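Plekden 탁상 조작 데이터 카드: 장비 도입 및 예산 계획용

문서 관리: Shahram Akbari
최종 개정: 2018년 1월

1. 개요

본 문서는 Plekden 탁상 조작 데이터의 구성과 함께, 동일한 작업대를 추가로 구축하려는 부서가 장비 구매 및 예산 편성 시 참고할 사항을 정리한 것이다. 데이터의 학습 성능에 관한 내용은 다루지 않으며, 해당 내용은 별도의 평가 보고서를 따른다.

수록 분량은 에피소드 548건이다. 이 중 87건은 검증용으로 분리되어 있으며, 장비 비교 시험에는 검증용만 사용한다. 각 에피소드는 고정 카메라 영상과 손목 카메라 영상을 한 쌍으로 포함한다.

2. 작업 환경

작업대는 검은색 무광 상판을 사용하고 배경은 흰 벽으로 한다. 파란색 원형 건조대, 폼 큐브, 고무 오리, 투명 양면테이프, 분홍색 컵과 같이 크기와 재질이 서로 다른 소형 물체를 상판 위에 함께 배치한다. 물체는 모두 일반 소매점에서 구할 수 있는 것으로 한정하였다.

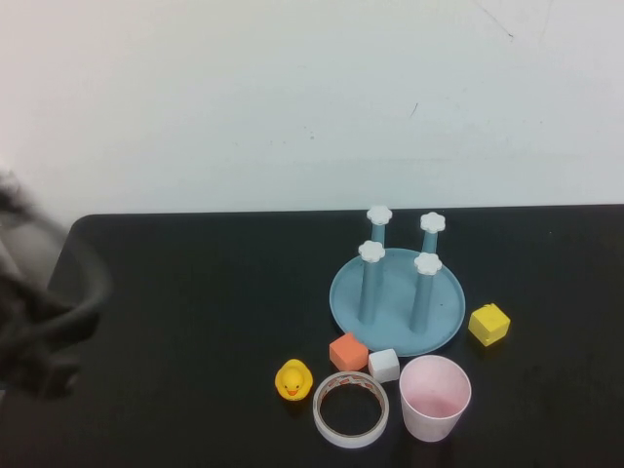 작업대 한 조의 구매 항목은 로봇 팔, 그리퍼, 고정 카메라, 손목 카메라, 상판 및 지지대, 조작 물체로 구분한다. 로봇 팔과 그리퍼는 Unent를 통해 일괄 계약하며, 카메라와 거치대는 Bovex의 연간 단가 계약을 적용한다. 두 계약의 품목을 하나의 구매 요청서에 섞어 기재한 경우 요청서는 반려된다.

3. 예산 편성 기준

3.1 자본 지출
로봇 팔, 그리퍼 본체, 카메라는 자산으로 등록한다. 설치비와 초기 보정비는 본체 가격에 포함하여 견적을 받는다. 운송 보험은 Unent 견적에 포함되어 있지 않으므로 별도 항목으로 계상하여야 한다.

3.2 소모성 지출
손가락 패드, 케이블, 조작 물체는 소모품으로 처리한다. 손가락 패드는 가동 400시간마다 교체하는 것을 기준으로 하며, 첫해 예산에는 예비 패드 두 벌을 포함한다. 폼 큐브와 컵은 변형이 확인되는 즉시 같은 색상과 규격의 제품으로 교체한다. 동일 제품이 단종된 경우 대체품을 임의로 투입하지 말고 문서 관리자에게 먼저 통보한다.

3.3 유지보수
유지보수 계약은 Tarawneh와 체결한다. 계약 기간은 회계연도와 일치시키고, 갱신 여부는 매년 7월까지 결정한다. 부품 납기는 발주일로부터 30일로 산정한다. 이 기간에 작업대를 멈출 수 없는 부서는 예비 그리퍼 한 대를 자본 지출에 추가로 반영할 수 있다.

4. 그리퍼 선정 시 검토 사항

컵과 같이 속이 빈 용기는 위쪽에서 접근하여 테두리 안으로 손가락을 넣는 동작이 필요하다. 따라서 제조사가 제시한 최대 개폐 폭과 함께 손가락 끝의 두께와 길이를 반드시 확인하여야 한다. 견적 비교표에는 다음 항목을 기재한다.

- 손가락 끝 치수 및 패드 교체 방식
- 파지력 조절 범위와 최소 설정값
- 손목 카메라 장착 시 남는 가반 하중
- 케이블 길이와 작업대 바깥쪽 배선 경로
- 국내 수리 가능 여부

손목 카메라는 그리퍼에 가까이 장착되므로 손가락이 화면의 상당 부분을 가릴 수 있다. 손목 카메라의 화각은 도면만으로 판단하지 않으며, 장착 상태에서 컵과 주변 물체를 함께 촬영한 시험 영상을 공급사에 요청한다. 빠른 동작 구간에서는 그리퍼 윤곽이 흐려질 수 있으므로 노출 시간을 수동으로 설정할 수 있는 모델을 우선 검토한다.

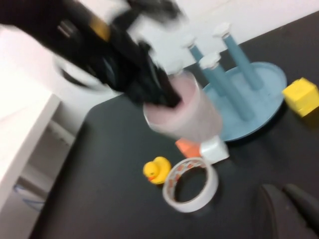 5. 구매 절차

구매 요청서는 견적서, 비교표, 설치 장소 도면을 첨부하여 제출한다. 설치 장소 도면에는 작업대와 벽 사이의 간격, 전원 위치, 인접 가구의 위치를 표시한다. 검수는 설치 완료 후 검증용 에피소드의 물체 배치를 재현하는 방식으로 진행하며, 두 카메라의 영상이 모두 저장된 것을 확인한 뒤 대금을 지급한다.

6. 이용 조건 및 문의

본 데이터와 문서는 기관 내부의 연구 및 구매 검토 목적으로만 이용할 수 있다. 외부 공급사에 영상을 제공하려면 사전 승인을 받아야 한다. 예산 항목의 해석에 관한 문의는 Shahram Akbari에게 서면으로 제출한다.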